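We use cookies to keep you signed in and to remember your settings. By continuing to browse you agree to our use of cookies. Accept / Manage preferences

Halia Home Help
Painting and Finishing

Gray patches keep coming through my white paint. What am I doing wrong?

Posted by Qianru Bai in October

Hello everyone, and sorry in advance for the length of this, I have been stewing on it for a while and I want to get all the details in so you don't have to drag them out of me.

I am repainting a big old work table that used to belong to my aunt. She ran a little alterations business out of her spare room, and when she moved to a smaller place the table came to me. It had been painted at least twice before, once a sort of dark green and then a very tired cream over that. I wanted it plain matte white so I could use it for cutting fabric and wrapping presents and generally spreading out, which I never get to do on the kitchen counter.

I cleaned it with dish soap and water, let it sit overnight, sanded it by hand with 180 or whatever the hardware store had (I threw the sleeve away), wiped it, and put on two coats of a white all-purpose primer. Then two coats of Prerell matte in their plain white, with a foam roller. It looked lovely that night under the lamp. The next morning I could see faint gray areas in the daylight, mostly toward one side, with no real edge to them. I put on a third coat. It got better, I think, or I talked myself into it, and then a couple of days later I could see them again.

My questions are, I suppose, whether this is old paint showing through, or something coming up from underneath, or whether I have just rolled it badly. And do I have to strip the whole thing? I really, really don't want to strip the whole thing. My brother-in-law says oil it and be done, but I don't think he was listening.

Thank you for reading all this!

pelach_and_plaster

Hi Qianru, and welcome! What a nice thing to have from your aunt. I still have my grandmother's ironing table and I've painted it more times than I care to admit, so you're among friends.

First of all, please don't strip it. I've been painting furniture for myself and for half my street for a good many years, and I can count on one hand the times stripping was really called for. Let's find out which of the usual suspects you have, and go from there. They look alike from across the room but they behave differently, and you can sort most of it out with a lamp, a damp cloth and a bit of patience.

1. Look at it in two kinds of light. Go in around breakfast time when the daylight is coming sideways, and then again in the evening with a lamp held low, almost level with the tabletop. Walk around to the other side while you're looking. If the gray moves when you move, or swaps sides when the lamp does, you are looking at shadow or at a slight unevenness in the sheen, and the color itself is fine. White matte paint picks up every bit of gloom in a room. I once put an extra coat on a whole bookcase because of a tree outside the window (I am not proud of this).

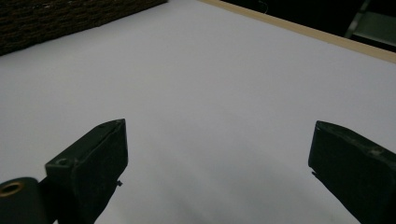
2. Wipe a small area with a damp white cloth. Just plain water, wrung out well, and go gently, as matte paint marks if you scrub at it. If something comes off on the cloth and the spot looks cleaner, it was only dirt or sanding dust that settled while the paint was tacky. You'd be surprised how much dust hangs around in a room after hand sanding. Let it dry fully before you make up your mind, because wet matte paint always looks a shade darker.

3. Check for thin spots. Foam rollers are lovely for a smooth finish but they put down very little paint, and if you press hard to squeeze out the last of it, as we all do, the middle of each pass ends up thinner than the sides. Over dark green that will show as a cool, grayish cast. You can test this with one small brushed patch, about the size of a playing card, right in the worst area. Let it dry overnight. If the patch is clearly whiter than what's next to it, and stays whiter, you just need more paint on there.

4. Wait on the test patch. This is the part people skip. Give it three days if you can stand it. Thin paint stays fixed once you've covered it. A stain will creep back up through the new patch, often yellowish or brown but sometimes a dingy gray, and no amount of ordinary white will stop it. Old sewing machine oil is a likely one on a table with that history, and so is wax.

5. If it does creep back, seal it. Sand lightly with 220, wipe, and put on one coat of a shellac-based stain-blocking primer. Open the windows, it smells to high heaven, and keep it away from the stove or anything with a flame. Cover the entire top, edge to edge, so you don't get a patchwork. Then go back to your Prerell, two coats, with a short-nap roller in place of the foam. Load it properly and let the roller do the work.

6. Leave it alone afterward. Dry to the touch is one thing and hard is another. I'd give a tabletop two full weeks before I dragged scissors over it, and longer in a damp house. If you plan to cut fabric on it, put a mat down.

My own guess, from "it got better and then I could see them again," is that you have thin coverage over that green, plus a little bit of changeable light making you doubt yourself. But do the test patch before you buy anything. Shellac primer isn't cheap and it would be a shame to go through all the smell for nothing.

Do let us know how you get on. And no, don't oil it!

zeng433

I had this on a closet door. Mine was the primer, the cheap one I used was a bit gray in the can and I hadn't stirred it. Did you stir yours all the way to the bottom? Might be nothing to do with it, but that was my trouble. Put more white on, it went away. Never bothered with shellac.

Also 180 is fine, don't worry about that.

marigold_upstairs

Lots of good advice from pelach already, so I'll only add a couple of things from my own kitchen table saga, which went on for most of a winter and which my family no longer lets me talk about at dinner.

Dish soap can leave a film if it isn't rinsed. I used far too much of it, felt very thorough and pleased with myself, and then the primer didn't grip in some places. If you can lift any paint with a piece of tape pressed down and pulled off, then you have a sticking problem as well and you'll want to sand that area back before you do anything else. If the tape comes away clean, forget I mentioned it.

The other thing is that plain untinted whites are often the weakest for covering dark colors. A slightly warm white has a touch of something in it that helps, and once it's on a tabletop with nothing beside it to compare, you'd never call it cream. I ended up with one like that and I've been happy with it ever since. It also looks less blue on dull days, which in my house is most of them.

Someone at the paint counter tried to sell me a clear topcoat for mine. I tried it on the underside first, and it turned yellow by spring, so I was glad I did. If you want one, get a water-based one and test it where it won't show.

Good luck with it, and I hope your aunt gets to come over and see the table when it's done!

Qianru Bai

Oh, thank you all so much. I did the walking-around test before work and at least one of the patches does move when I do, so I feel a bit silly about that one. The one near the far side stays put. I've brushed a test patch on it and I'm leaving it alone until the weekend. The tape came away clean. And no, zeng433, I did not stir the primer to the bottom. I gave it a sort of swish.

Contact us | Terms of use | Copyright Halia Home Help | Back to top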